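Workshop tips: budgeting for a suturing robot bench (before you sign anything)

857 views | 33 shares | 30 comments

Quick notes from setting up our suture practice bench. Prices change, so mostly what to ask and what to put on the list.

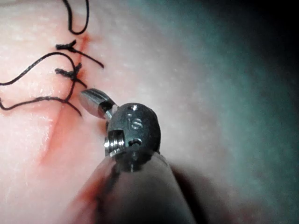
Kamala Shetty wrote in after the last page: Please tell people to budget for thread and pads first. We spent everything on the arm and had nothing left to sew on by January.

She's right. So, consumables first.

Thread. Black on a pale surface, easy to see where your loops went. Buy one size to start. Work out what one person uses in a session, tails and botched knots included, then multiply. We set aside 65 dollars a month and ran short twice.

Practice surface. Ask how many closings it takes before the holes tear out. If the seller can't say, get one and find out before ordering a box.

Instrument tips. Biggest surprise on our sheet. Ask if the tip is sold alone or only with the wrist and shaft attached. Ask if there's a use limit and who counts – you or the machine. Get it in writing. Detlow quoted us tips alone, then the invoice said full instrument. Took weeks to sort out.

Small hardware. Pins, screws, anything threaded. Get the sizes and a spares price on the same quote. Waiting on one screw stops the whole bench.

Used or new? Used is fine for practice if you can still get parts. Call the parts desk before you call the seller. Starmont had a nice used arm, good price, no tips available for it anywhere. Passed.

Training hours. Count them as a cost. We put down 30 hours per person and that was low for anybody who'd never tied a knot by hand. Do hand knots first, cheaper.

Service contract. Read what "parts" means. Ask about loaners. Ask who pays freight both ways, we forgot and payed for it.

Room stuff people leave off the sheet:
- a light you can move
- a table that doesnt wobble
- lidded bin for cut thread
- drapes, more than you think
- a second power circuit, get the electrician's price early

Leasing. Fine if you're not sure you'll keep going. Check the return condition – Vastudeck wanted the original crate and we'd tossed it. Keep the crate.

Order of spending, if money's tight: thread and pads, hand tools, light, then the arm, then spare tips. Don't buy extra software in year one.

Nidia Espinoza has a blank version of our budget sheet if you want it, leave a note in the comments. Cleaning supplies line is still empty on it, fill in your own.

30 comments | Share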